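The Snail That Turned Left

Most garden snails coil to the right. You can check on any wet morning. Pick one up, point the tip of the shell at the sky, and the opening is on your right. A few go the other way, and for them life is hard.

Olga Cisternas has been after the lefties for 19 years. She started in the ditches behind Whitfield, where she grew up, and never really stopped. Last May she let me tag along. Rain, mud, one flask of coffee between us. We turned over 128 snails before lunch. Not one lefty.

"Normal," she said. Kept walking.

The trouble is mating. A snail's working parts sit on one side of the head, and two snails that coil in opposite directions can't line them up. So a lone lefty in a field of righties mostly dies without kids. Evolution should of wiped the trait out and, in most places, it more or less does.

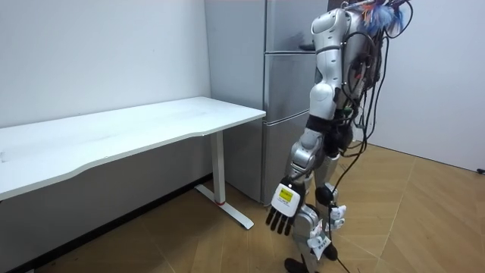
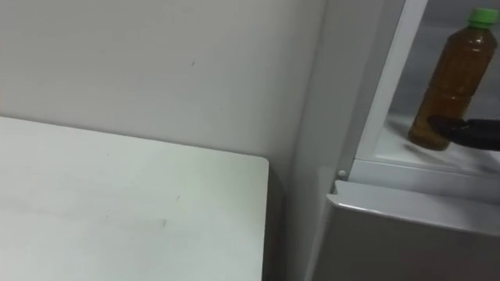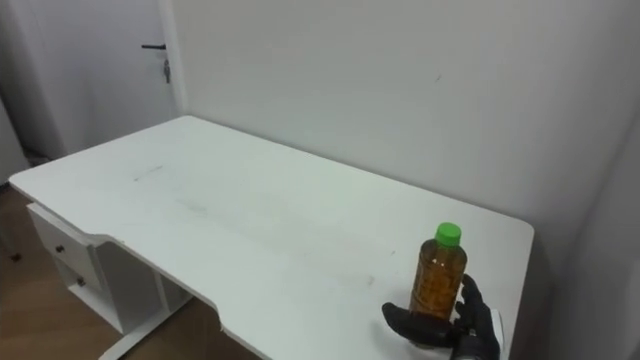 White wall in the background, all three.

But some snail-eating snakes have more teeth on the right side of the jaw, the better to pull a right-coiling snail out of its shell. Give them a lefty and they fumble. Where those snakes live, in parts of Asia, left-handed snails do suprisingly well.

No such snakes in Whitfield. So why does Cisternas keep finding lefties on one bank at Grolside? Three in a single summer, once. Her guess is the mothers. In pond snails, coil direction is set by the mother's genes, not the baby's own, so the trait can hide for a generation and then pop out in a whole brood. Whether her ditch snails work the same way, she can't say yet.

She keeps 8 tanks in a shed on Cludbridge Lane. Lettuce, chalk, damp soil. She breeds, she waits. Snails are slow at this too.

Before I left she handed me one from the end tank. Small, brown, a chip in the lip of the shell. I pointed the tip up. Opening on the left.

"Don't drop it," she said.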